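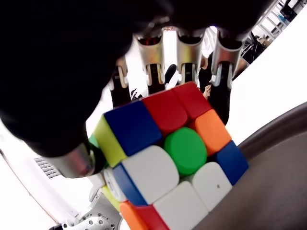

News > Workshop Notes > Spring Newsletter

Filed under: Makers & Repair

The Plultcombe fiddle bench is open again, and we have a soundpost setter worth bragging about! Brock Cloutier has moved his tools over from Timville and will be at the bench through the summer, taking setup work and teaching anyone who wants to learn.

Brock started out on cellos at the old Villalobos shop, and he is wonderfully patient with beginners. At his first open bench he moved the post in a very stuffy viola by the width of a pencil line, and the C string woke right up – you could hear it out in the hallway. The owner played a whole reel before she'd let him have it back to check the fit.

He'll take four instruments per session, so please put your name on the sheet by the door. Bring the bow you normally play with, and leave your strings on. If your post has already fallen, loosen the strings a little and bring the post along in an envelope.

The next class covers fitting pegs, and there are still two places left. Fekow reamers are provided – your own apron is welcome.

Shares: 129 | Comments: 4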